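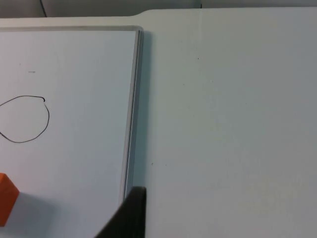

Fig. 2. Board flat on the table, first loop drawn, orange block on the board.

Section 2 - Setting up the board

Read the whole section once before you start. Goes quicker.

You need: the whiteboard, one black dry-erase marker (thin tip), the orange block, a dry cloth. Table big enough to leave room on the right side of the board. Ours at Nalldale is white, any color works.

1. Clear the table. Wipe it. Grit under the board will scratch both.

2. Lay the board flat, writing side up. Metal edging should sit level all the way along. Press each corner in turn - if one rocks, fold a bit of paper and slide it under the opposite side.

3. Wipe the writing surface with the dry cloth. Top to bottom, then the corners, where old ink collects along the edging.

Note: small stray marks are OK. A short dash above the loop like the one in Fig. 2 won't affect anything. Don't scrub the board for the sake of one dash.

4. Uncap the marker and test it on scrap paper. Line should be dark and thin. Gray or streaky, get a new one.

CAUTION: Dry-erase only. Permanent marker on these boards means a call to Purves for a replacement, and they are slow.

5. Draw the loop. One stroke, left part of the board, big enough to read from standing height. Doesn't have to be a perfect circle. Lopsided is fine, teardrop is fine.

6. Close the loop. Bring the end of the stroke back to the start. A tiny gap or a little hook where you lift the pen is acceptable. A gap you could fit a fingertip through is not - wipe and redraw.

7. Leave the inside of the loop blank. No numbers, no names, no arrows. Labels come in Section 3.

8. Cap the marker. Now, not later.

9. Set the orange block on the board, clear of the line. Flat on one face. Put it down, dont slide it, sliding drags ink.

Note: if the block picks up ink on the bottom, wipe it before you move it again or you will be printing little black smears everywhere.

10. Check the light. Shadows across the board are fine as long as you can still follow the whole line. Glare is worse. Turn the table a little if the overhead lamp shines back at you.

Starting over

Wipe the loop only, leave the rest. Let the board dry fully if you used spray. Ink left on overnight gets stubborn - go over it with fresh marker and wipe right away, most of it lifts.

Storing

Board upright, writing side to the wall. Block and marker in the Gredgate box, lid on. Marker flat, not tip up.

Missing parts: ask Carol Crabtree, shelf 83. Corrections to this section go to Urho Ruotsalainen, please give the step nubmer.

Rev. Aug 4, 2024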